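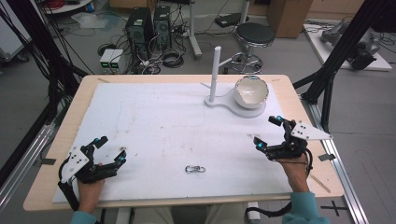
Figure 1. Work table with a white foam board on top.

Dust at the Bench: A Term Project on Workplace Air in Small Sanding Shops
Ivana Olivares and Trinidad Iturra

Why we picked this topic

Trinidad's uncle has sanded furniture for most of his life, and he coughs every morning before coffee. That was really the start of our project, long before we knew what a sampling pump was (or how loud one can be in a quiet room!). We wanted to learn how much fine wood dust a person breathes in over a normal shift in a small shop, and whether cheap changes to the bench could bring it down.

Where we worked

Two shops in Plenholm kindly let us in. Carnavura makes kitchen doors and has a ducted extraction system. Jaber repairs chairs and relies on a shop vacuum and an open window, which in January was mostly shut. We visited each shop on five days, always starting at 7:30 so we could clip the pumps on before the first sander was switched on.

What we did

Each worker who agreed wore a small pump on the belt with a filter near the collar. We weighed the filters before and after, and we wrote down what kind of sanding was going on, with what grit, and whether the vacuum hose was attached. By the end our notebook had 421 entries, some of them hard to read, and typing them up took us one very long Saturday.

What we found

The filters from Jaber were heavier on every day we sampled, and the heaviest came from hand sanding chair legs with no hose nearby. At Carnavura the surprise was sweeping. Dust went up on the days when the floor was swept dry after lunch, even with the extraction running. We suggested a vacuum with a fine filter in place of the broom, and the foreman said he would price one.

What we would change

We lost two filters to a leaky cassette, and we should have checked the pump flow at midday as well as at the start and finish. A longer study would also need summer visits, when the window at Jaber stays open. Our full weighing log is in Appendix B, along with the blank consent form we used.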